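Mon 11 November

Notebook, continued from the page with the coffee ring on it. Subject is still paste, and I am still cross about paste.

So the wheat starch paste from Friday had gone off by this morning, which I half expected because the fridge door wasn't shut all the way (my fault, I was carrying the press boards). Smelled like old bread and had a skin on it. Threw it out, scrubbed the jar, started over. New batch is one part starch to 4 parts water by volume, soaked first, then cooked low and stirred the whole time until it went glassy. I strained it twice through the horsehair sieve while it was still warm and it came out beautifully smooth, the best I've made since we moved benches! It's in the small jar with the blue lid. Please don't use the blue lid for anything else this week.

The job this is all for is the Gwilliam ledger. Half leather, marbled sides, front board hanging on by a few threads and good will. The text block is sound apart from the first two sections, where somebody long ago ran a strip of brown gummed tape down the fold and then, I think, another strip on top of that one for luck. I've been lifting it with a methylcellulose poultice, ten minutes under polyester film and then a very slow go with the bone spatula. It comes up in little curls. The second leaf has a tear at the tail going up into the writing, so I'm leaving that until the tape is completely gone and the paper has relaxed.

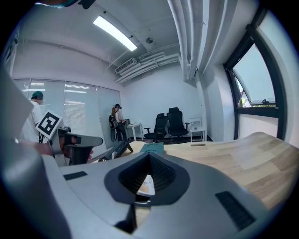
Tissue tests next. I cut strips of the Pasus tissue in three weights and toned one lot with acrylic, very thin, two coats, hung over the line to dry. The medium weight is the one. The light one disappears nicely on the page but when I flexed the sample fold it went at the crease straight away, and this is a book people are going to open and close for reference, so pretty isn't enough. The heavy one sits up like a bandstand. Medium, torn on a water line and not cut, with the feathered edge teased out with a needle, gave me a repair I had to tilt under the lamp to find. Very pleased with that.

Color is still a bit too yellow. I was aiming for the tea-with-milk color of the endpapers and I've got something closer to custard. More raw umber next time and less ochre, and write down the drops this time, you fool. (I didn't write down the drops.)

Leather: the piece left from the Jamby order is long enough for the new spine but I'm not sure about the thickness. I pared a corner down with the spokeshave and it went soft and fuzzy on the flesh side, like peach skin, which usually means the blade wants attention. Stropped it, tried again, much better. Then of course I got overconfident and went straight through the edge. Only the waste end, thank goodness. I'm going to pare the real thing first thing in the morning when my hands are steadier and there's daylight on that side of the room.

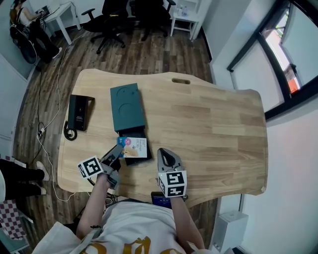
Thread is 18/3 linen for the sewing repairs, waxed. I'd thought about going finer, but there's hardly any swell in the spine and the old holes are big, so the thicker thread will take up some of the slack. Going through the existing holes wherever I can. The tapes are all fine except the bottom one, and I'll splice that with a bit of linen frayed out at both ends and pasted down flat.

Other things, before I forget them. The nipping press is squeaking again – a dab of wax on the screw, not oil, we had oil on the boards last winter and I can still see it. The blotters in the lower drawer are all cockled and should go to the scrap box. We're down to the last pack of 100 scalpel blades and Donetti are slow in December, so I'd like to order this week along with more polyester web. If anyone wants anything else from them, write it on the back of this page.

Left under weight tonight: leaf one, guarded, between web, blotter and board, with 2 of the lead bricks on top. Change the blotters before going home (done) and again tomorrow before lunch. Leaf two is in its folder, tape side up, still tacky along the last inch. Don't close the folder.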